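1 min read

28th March

Sorting bench, book donations programme. Received 123 volumes from the Zavulau depot, of which 54 are Romanian-language children's titles in lendable condition. Labels were reprinted at 100 per cent scale; the catalogue numbers now scan correctly.
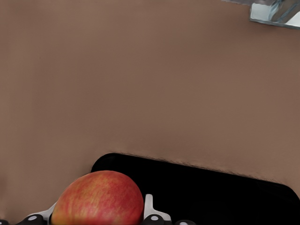
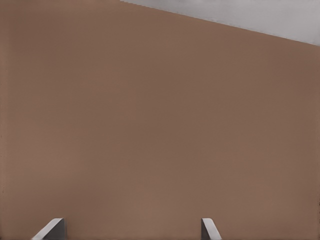
The Osow consignment remains unlisted — K. Yazıcı to confirm languages with the Lüthi centre before shelving. Spine repairs deferred to September.

Print | E-mail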